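9주차 유인물. 지난주 과제(견적서 비교표)는 화요일까지 받습니다. 단가만 옮겨 적은 표는 돌려보냅니다.

# 로봇 작업셀 도입 예산: 무엇을 믿지 않을 것인가

## 1. 카탈로그 가격의 범위

판매사가 첫 장에 적는 금액은 대개 팔 본체 값입니다. 그리퍼, 받침대, 안전 울타리, 배선, 설치 인건비가 어디에 들어 있는지부터 찾으세요. 찾을 수 없으면 빠진 것으로 봅니다. "통합 솔루션 일체"라는 문구는 항목이 아닙니다. 금액이 붙어 있지 않으면 나중에 협상할 근거도 없습니다.

이번 주 사례는 부품 가공업체 Britow입니다. 작업대에서 막대형 부품을 집어 옆 지그에 꽂는 공정을 자동화하려고 두 곳에서 견적을 받았습니다. Zastau는 하드웨어 중심이고, Konell은 시뮬레이션으로 동작을 먼저 학습시킨 뒤 현장에 옮기겠다는 쪽입니다.

두 견적의 총액은 비슷합니다. 수업에서 이 말을 하면 꼭 누군가가 "그럼 기능이 많은 쪽"이라고 답하는데, 총액이 비슷하다는 것은 빠진 항목이 서로 다를 수 있다는 뜻이기도 합니다.

## 2. 견적서에서 먼저 볼 줄

| 항목 | Zastau | Konell | 확인할 것 |
|---|---|---|---|
| 팔 본체 | 포함 | 포함 | 보증 시작일 |
| 그리퍼 | 별도 | 포함 | 예비 손가락 가격 |
| 시뮬레이션 환경 | 없음 | 연간 사용료 | 계약 종료 후 파일 소유권 |
| 현장 조정 | 16시간 | "필요시" | 초과분 시간당 단가 |
| 교육 | 별도 | 1회 | 담당자 교체 시 재교육비 |

"필요시"는 누가 필요를 판단하는지 정해져 있지 않습니다. Konell 측에 물었더니 "보통은 추가 비용이 거의 없다"는 답이 왔습니다. 보통이 어떤 고객을 말하는지, 거의가 얼마인지 다시 물어야 합니다. 답은 메일로 받으세요. 전화로 들은 금액은 예산표에 쓸 수 없습니다.

## 3. 가동률 가정

Zastau의 회수 기간 계산은 연간 4000시간 가동을 전제로 합니다. Britow는 현재 2교대도 다 채우지 못합니다. 이 숫자를 실제 근무표로 바꾸기만 해도 회수 기간은 눈에 띄게 늘어납니다. 판매사가 계산을 틀렸다고 하기는 어렵습니다. 나눗셈은 맞고, 분모를 고객이 확인하지 않았을 뿐입니다.

Minoru Ikeda 선생이 지난 학기 특강에서 쓴 방법을 권합니다. 판매사의 가정마다 옆 칸에 "우리 값"을 적고, 모르면 비워 둡니다. 빈칸이 절반을 넘으면 구매 심의에 올리지 않습니다. 보수적이라는 불평을 많이 듣는 방법이지만 저는 아직 이보다 나은 것을 보지 못했습니다.

## 4. 시뮬레이션 성공률을 예산에 넣는 법

Konell 제안서에는 집기 성공률 100%라고 적혀 있습니다. 각주를 보면 225회 시도, 모두 시뮬레이션입니다. 시도 횟수가 적은 것도 문제지만 조건이 더 문제입니다. 부품 위치를 얼마나 흩뜨렸는지, 마찰 계수를 바꾸었는지, 조명과 그림자를 바꾸었는지가 한 줄도 없습니다.

렌더링 화면에서 손가락 사이에 막대가 들어와 있는 것과, 기름 묻은 부품을 교대 시간 내내 떨어뜨리지 않는 것은 다른 항목입니다. 앞의 것은 제안서에 있고 뒤의 것은 여러분의 예산에서 나갑니다.

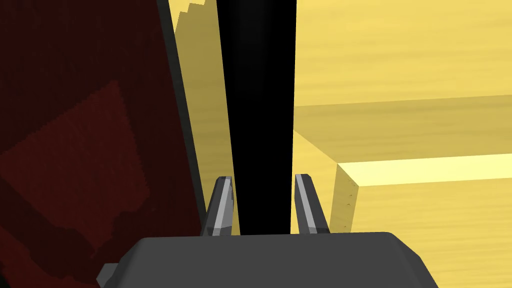

그래서 저는 시뮬레이션 성공률을 그대로 쓰지 않고 현장 시험비를 따로 잡습니다. 시험용 부품, 작업자 입회 시간, 라인 정지 손실이 들어갑니다. Britow의 구매 담당 Jade Fairclough는 이 줄을 넣었다가 상급자에게 삭제를 요구받았고, 결국 예비비로 이름을 바꾸어 살렸습니다. 이름을 바꾸는 것은 괜찮습니다. 금액까지 줄이면 곤란합니다.

시뮬레이션이 쓸모없다는 말로 적지는 마세요. 팔이 닿는 범위나 손가락과 주변 물체의 간섭을 미리 걸러내는 데는 값을 합니다. 다만 그 값이 연간 사용료만큼인지는 Konell이 보여 주어야 하고, 아직 보여 주지 않았습니다.

## 5. 계약 전에 받아 둘 것

- 우리 부품, 우리 작업대에서 한 인수 시험 기준(횟수와 허용 실패 수를 명시)
- 손가락 등 소모품 단가표와 납기
- 제어 소프트웨어 사용이 끝난 뒤에도 돌아가는 기능 목록
- 잔금 지급 조건. 설치 완료 시점이 아니라 인수 시험 통과 시점으로

마지막 항목에서 판매사가 망설이면 이유를 물어보고 답을 그대로 기록해 둡니다.

**과제.** Ndung'u 사례 자료(강의실 게시분)를 읽고 3절의 방식으로 가정표를 만드세요. 모르는 값을 인터넷 평균치로 채우면 감점합니다. 분량은 A4 두 쪽 이내, 표 포함.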